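FOR IMMEDIATE RELEASE

Skonddale paint swap opens second site in Plallton, 3 Feb 2024

Clomham, the leftover paint exchange, is opening a second counter in Plallton. Doors at 10. Free to drop off, free to take away, same as at the Skonddale site.

The exchange takes half-used cans of household paint, checks them, remixes what can be remixed and puts them back on the shelf for anyone who wants them. Last year it handed out 1300 cans. Most went to renters, first-time buyers and two youth clubs. White goes fastest. Dark red hardly moves.

"People have this stuff under the stairs for years and feel bad about it," said Matilde Serrano, who runs the exchange. "Bring it in. We dont care if the label's gone, as long as you can tell us if it's for walls or for wood."

What we take: water-based wall and ceiling paint, primer, wood paint, sample pots. Cans at least a third full please. Lids on tight.

What we can't take: spray cans, car paint, paint thinner, anything that has frozen solid. Those still go to the county drop-off.

The Plallton counter has shelf space for 70 cans to start with, more after the back wall is finished in June. Limit of four cans per household per visit. No booking needed for small loads - if you are clearing out a garage or a whole building, call first so we can make room.

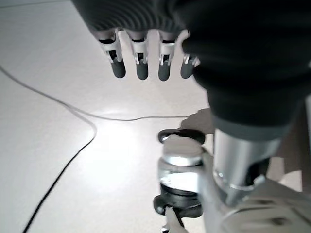 Color matching will be offered at both sites from opening day. Bring a chip the size of a quarter. Matching takes 40 minutes on a quiet morning, longer on weekends, and we can't promise an exact match on anything with a sheen.

The shelving was paid for by Kuroda, the flooring supplier, which is also lending a van for pickups until June. Pickups are for residents who cant get to either site.

Press are welcome on opening morning, no need to RSVP. Ms. Serrano is availible for interviews before noon. Paint list and opening hours for both sites at the front desk in Skonddale.

ENDS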